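Home | Services | Guides | FAQs | Contact

Payrolling benefits in kind: frequently asked questions

Print this page | E-mail this page

Last reviewed 28/07/2026

These are the questions our payroll desk at Pulton hears most often from small employers. The answers are general. If your staff have unusual benefits or work partly overseas, speak to us before you change anything.

What is a benefit in kind?

It is something an employee receives from the job that is not wages but has a value for tax. Company cars, private medical cover and cheap loans are the usual ones. Some benefits are exempt, including most employer pension contributions and one mobile phone per employee where the contract is in the employer's name.

What does payrolling a benefit mean?

The taxable value of the benefit is split across the year's paydays and added to the employee's taxable pay each time. Tax is then collected through PAYE as the year goes along. Under the older method the employer reports the benefit on form P11D after the year ends and the employee's tax code is adjusted.

How do I work out the amount for each payday?

Take the cash equivalent for the year and divide it by the number of paydays. Medical cover costing £900 a year adds £75 to taxable pay each month for someone paid monthly. The £75 is only used to work out the tax. It is not paid to the employee, and your software should show it as a notional item.

What if the cost changes part way through the year?

Take the new yearly figure, subtract what has already been payrolled and spread the balance over the remaining paydays. One client, Waton, had its cover renewed in September at £1,087 a head, up from £1,017. The payslips were corrected from that month onwards and the earlier ones were left alone.

Are meals and refreshments taxable?

Free or subsidised meals in a workplace canteen are normally exempt if they are on a reasonable scale and open to all staff. The exemption can be lost where the meals are part of a salary sacrifice arrangement. Tea, coffee and fruit in the office kitchen do not normally need reporting. Vouchers that can be spent in outside shops are treated differently and should be checked with us first.
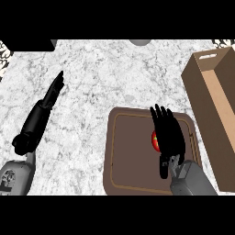 Do small gifts count?

A gift costing £50 or less can be exempt as a trivial benefit. It must not be cash or a cash voucher, it must not be a reward for work done, and the employee must have no right to it under their contract. If the gift costs more than £50, the whole amount is taxable. Directors of close companies also have a yearly limit of £300.

Does the employer still pay National Insurance?

Yes. Most payrolled benefits carry Class 1A National Insurance, which the employer pays. The employee pays none on them. Keep a separate note of the total for each person, as you will want it when checking the Class 1A bill.

What do I have to tell employees?

Write to each person affected. The letter should say which benefits are being payrolled, the cash equivalent of each one and how it will appear on the payslip. We have a one-page template that clients can ask for.

What happens when someone leaves?

Work out the value of the benefit up to the date it stops and include any untaxed part in the final pay. If the benefit carries on after the leaving date, contact us before you run that payroll.

Can you do all this for us?

Yes, for any employer with at least 10 staff on a monthly payroll. Smaller payrolls are quoted individually. Send us your current benefits list and a recent payroll summary to get a price.

Print this page | E-mail this page

Comments (3)

Janaka Sikder
Is the medical cover figure the cost to the company with insurance premium tax, or without it?

Pulton payroll desk
With it. Use the full amount you pay for that employee, less anything they pay towards it themselves.

Nedeljković
We run our wages on Jistico and the notional item was going into net pay as well. The pay element had been set up as a cash payment. Changing the type fixed it from the next run but we had to correct one month by hand.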